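The hardest thing I have ever asked a robot to do is pick up a test tube. I say that as someone who has asked one to fold a fitted sheet.

I spent a chunk of June at a shared workshop called Cokano, trying out grippers for a two-armed setup that may or may not end up doing the boring parts of lab prep. My partner in this was Rowena Evangelista, who has been building little benchtop systems for 13 years and owns more hex keys than anyone should (I say this with love!). We had three sets of fingers to compare, one rack, and a pile of clear tubes we were fully prepared to break.

The first set came from Flilix and they're soft, almost squishy. I adored them for a day. They'll grab anything, and they forgive you when your aim is off, but a tube held in them leans. Try to lower a leaning tube into a snug hole and you get a sad little squeak and then a robot pushing much harder than you'd like. The Vunero set is the opposite: stiff, thin, very precise, and completely unwilling to meet you halfway. Get the width wrong by a hair and the tube shoots off across the bench like a watermelon seed.

The Grønli fingers landed in between, firm with a bit of give at the pad, and those were the ones we kept coming back to. They also cost the most, naturally.

But fingers were only half of it. I'd figured the cameras would be the easy part, and oh boy. A clear tube barely exists as far as a wrist camera is concerned. What you get up close is a few bright streaks of reflected light and whatever is behind the thing, slightly bent.
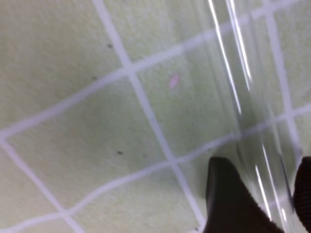 Teaching it to see nothing

Rowena's first idea was to go after those streaks. Highlights are the brightest thing around, so why not steer by them? It worked beautifully until someone rolled up the blind on the other side of the room, and all the highlights slid over and took our gripper with them. We tried a lamp clamped in one spot. Better, but then you're building a robot that only works next to one particular lamp.

What helped more was the grid on the work surface. Straight lines look a little wrong when you see them through a curved tube, and a model can learn that kind of wrongness if you show it enough grabs. So we showed it 100 grabs with each set of fingers, driving the arms by hand, swapping turns when our shoulders gave out. I'm slow at it. Rowena is fast and hums.

The Flilix numbers looked great until we counted only the tubes that stayed upright. Then Vunero pulled ahead, and Grønli passed them both, with most of its misses coming from me being impatient on the approach. (We threw those in anyway. Impatience is a real operating condition.)

The second arm earned its keep too, mostly as an extra pair of eyes. One wrist camera gets in close on the tube and the other looks from across the mat, which gives you a shot at judging depth when the first view is all glare. The price you pay is elbow room. Two arms reaching toward one small rack get in each other's way constantly, and we spent a whole afternoon doing nothing except moving the bases apart and back together again.

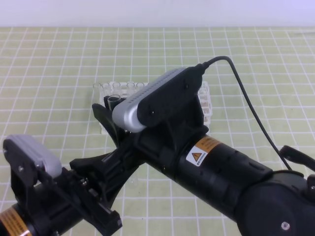
Couldn't you just use colored tubes?

You could, and for practice runs it's a good way to start, because the cameras pick them up right away. The trouble comes when you switch back to clear ones, where the skills we'd trained on color fell apart almost completely. If your real job uses clear tubes, train on clear tubes.

So which would I buy? If I were picking up mugs and socks, the soft ones, and I'd never look back. For tubes, I'd save up for the firm pads and put whatever was left over into a second camera. Rowena disagrees and wants to glue a sliver of rubber onto the stiff Vunero fingers, and she has already ordered the rubber. I've got the bench booked again, and she's bringing the glue.

Questions or comments? Contact the features desk | Copyright 2026, all rights reserved | Back to top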